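The table everybody writes on

16 October 2025

We have had the big table for 6 years now, and I get more questions about it than about anything else in the house. It came home plain. My sister's kids did their homework on it one January, ran out of paper, and kept going on the tabletop. I was annoyed for an evening and then I bought more markers.

The rule is simple. You can write anywhere there is space, and you can't cross out what somebody else wrote. Space is hard to find these days. Mirela Godoy stayed with us for a week and spent most of one breakfast looking for a clear patch the size of a playing card.

A lot of it is math. There are fraction problems, a number line with the small numbers written under the ticks, and a bit of arithmetic with 25 and 6185 stacked up. I don't know what that one was for. There is also a big purple "Thank you", and the word "showered" in dark ink, which I assume was an answer to a parent.

Cleaning is the part people ask about. I wipe it with a damp cloth and nothing stronger. Crayon smears a little – marker and pen mostly stay. Nayara Rocha told me to seal it with clear varnish, and I priced a can, but then it would be finished, and the kids are still using it.

So it stays as it is for now.
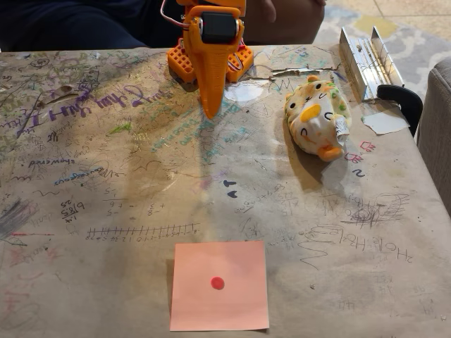

Where the crayon smears are

A dry cotton rag first, then the damp one. I do it on the edges only and leave the middle alone.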